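Fruit bowl

A fruit bowl is an open vessel kept on a table, sideboard or worktop and meant to hold fruit. In most homes it also holds keys, a dead battery and the takeaway menu of a restaurant that closed in April.

History

The habit of leaving fruit on show is old, and for much of its life had little to do with eating. Fruit was dear, and a full bowl told visitors how the household was getting on. In the port town of Ketora, families are said to have hired a pineapple for the evening and returned it uncut.

Materials

Glazed bowls are easy to wipe and chip when knocked against taps. Wooden and woven ones let air reach the fruit, and keep a record of every plum forgotten in them.

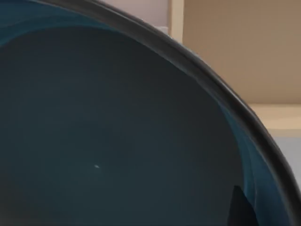 A deep bowl with a dark, rounded rim.

The writer Khoa Quan, in his short book on kitchen habits, sorts owners into eaters and arrangers, and admits to being married to an arranger. He puts the working life of a banana on display at about five days, after which it becomes a plan to bake something.

Bananas give off ethylene, a gas that hurries other fruit along. They are often hung from a hook for this reason, usually directly above the bowl.
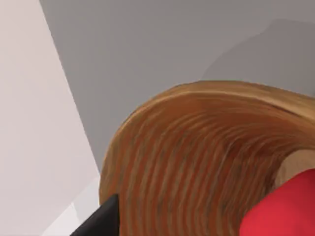 Customs

In Hoani the bowl is emptied and scrubbed on 1st August, before the new plums come in. Guests may take one piece unasked. Taking the last one is allowed, but it is remembered.

See also: Bread bin; Sideboard; Wax fruit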